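Search this site Go Menu

We use cookies to keep this site working. By continuing to browse you accept our cookie policy.

A visit to the Drircombe workshop

Eleven of our members made the trip to Drircombe on a Friday in February. The building sits behind a feed store and the sign is easy to miss, so two cars went past it and had to turn around at the quarry road. Parking is in the back.

Dorothy Staniforth met us at the side door. She has run the workshop since it moved out of Issa and she took us straight to the arm cell, which was what most of us had come for. The main hall was closed for floor painting.

The cell is one arm and one table. It is used for handling trials, meaning that customers send in objects and the workshop finds out whether a gripper can pick them up, tilt them and put them back down the same way every time. The current job is for Dresero, who make table service for hotels. Pots and cups in polished steel are hard to work with. They reflect the arm and the room, and the vision software can take a reflection for an edge. Staniforth said they spent most of the first week on lights alone, moving them a few inches and running the same pick again.

Estíbaliz Bermúdez looks after the machine day to day. She gave us her morning routine, and several people asked for it in writing, so here it is as I took it down. She checks the bolts at the base, then the gripper screws. She jogs each joint slowly by hand control and listens. Then she runs the arm through its home position 20 times and reads the error off a dial gauge. If it has drifted she does the calibration over, a job of 37 minutes if nothing goes wrong. After that the first object goes on the table.

The gripper cable got more discussion than anything else. It plugs in underneath and has to be long enough for the wrist to turn all the way, so there is slack, and slack catches on things. They have worn out 2 connectors since the fall. Bermúdez would like to run it back along the arm in clips, but the clips they tried came loose on the fast moves. An Ilska cable with a tighter bend is on order. In the meantime she does the pouring trials at 60 percent speed and keeps a hand near the stop button.

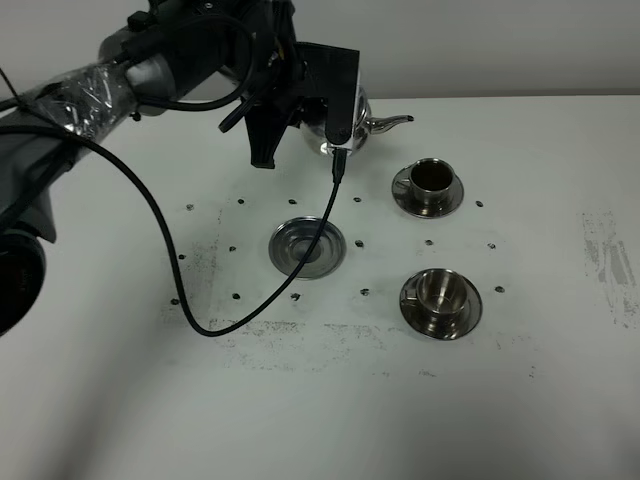 Vol. 14, No. 2 - Page 9

With the teapot in the gripper, the spout reaches out toward the two cups on the right, and the cable hangs in a wide loop over the spare saucer and the table. The dark smudges on the white top got a question from our group too. Bermúdez wipes it down at the end of the week with a mild cleaner and leaves whatever does not come off. She will not use anything abrasive near the mounting holes.

One member asked about liquid. All the trials so far have been done dry. Water comes later, and before then they want a drip tray and a proper cover for the arm. Staniforth did not want to give a date.

We had coffee in the office and left at 3:30. The workshop can take another group in the spring, limited to six people at a time in the cell. Wear closed shoes. Names to the usual address, please, and say if you need a ride.

Sign up for our newsletter Enter your email Subscribe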